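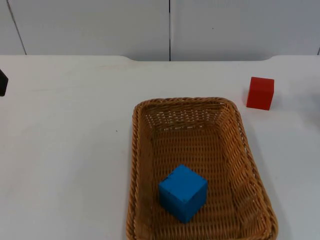
Bench, basket task. Blue cube in, red still on the table.

Thursday, Haltau kit review, bench 2

Satudine want a yes/no on the Haltau two-arm kit by end of June. Quote is 4,000 with the wrist cameras and the Burko fingers, training day extra. Still no answer on what happens to the service plan after year one – ask again.

Setup faster than I expected, mounting plates lined up first go. Cable guide in the manual is for the old controller, ignore pages on grounding, use the sheet Cheon sent.

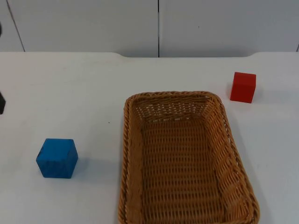 1 min read

Start layout for the cube runs: both cubes on the table, blue left of the basket, red back right. Keep the basket where it is, long side away from the fixed camera. Moved it once this morning and had to redo teh calibration.

Recorder stopped at clip 946, disk full. Cleared the old tests, carried on after lunch. Kit software gives no warning at all, put that in the review.

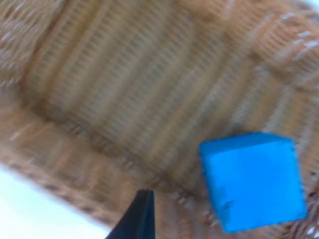
Wrist view smears when the arm swings fast over the weave. Shutter setting is buried 4 menus down and resets on restart – annoying. Asked if it can be saved to the profile, waiting.

To do: price spare fingers, try slower speed preset, find out who has the secnd license key.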